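Call for participants: rope and knot testing group, Skodmont

Posted in June by the Renar outdoor skills team

Renar is looking for people to take part in a practical study of how walkers and campers tie, load and untie knots in thin cord. The study is part of the Teixeira project, which will produce a free printed guide to knots for tarps, tents and washing lines.

You do not need to be an expert. We want a mix of people, from those who can tie a bowline in the dark to those who use a granny knot for everything. You must be over 18 and able to stand and use both hands for the length of a session.

What you will do

Each person comes to 2 sessions at our Skodmont rooms. In the first you will tie 6 knots from printed cards, in your own time, using cord we supply. In the second you will tie the same knots from memory, then undo them after they have been under load. Gloves are worn for part of the second session - please tell us if you have a skin allergy.

We will note how long each knot takes, whether it matches the card and whether it slips. We will also ask which cards were hard to follow. Names are not kept with the results.

What you will get

Taking part is unpaid, but we cover bus fares and parking. Everyone who finishes both sessions gets a 2 metre practice cord and a copy of the guide when it is printed. Tea and coffee are provided.

How to apply

Write to the study desk at Renar, quoting reference 525. Tell us how often you camp or sail, whether you are left- or right-handed, and whether mornings or evenings suit you. Evening sessions start at 6.30pm. Left-handed people are especially welcome, as most of our replies so far are from right-handers.

Places are limited and we may not be able to offer one to everybody. The cord for the study is supplied by Pleltent.

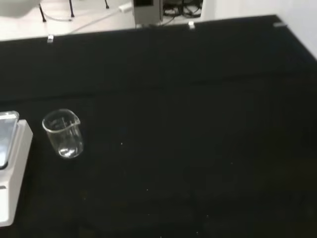
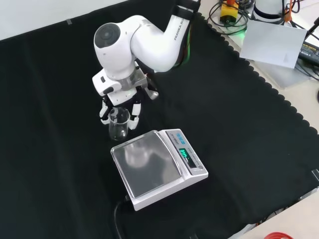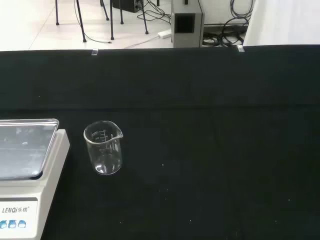
Glass beaker on the bench; held above the tabletop in the middle picture.

Comments

ropeend: Is the second session on a different day? I can only do evenings.

Renar study desk: Yes, a different day - both can be evenings.

marshwalker: Do you want people who only know splicing?

tarp_and_tea: Applied. Hope the sheepshank isn't one of the six.

We use cookies to remember your settings. Accept or manage cookies.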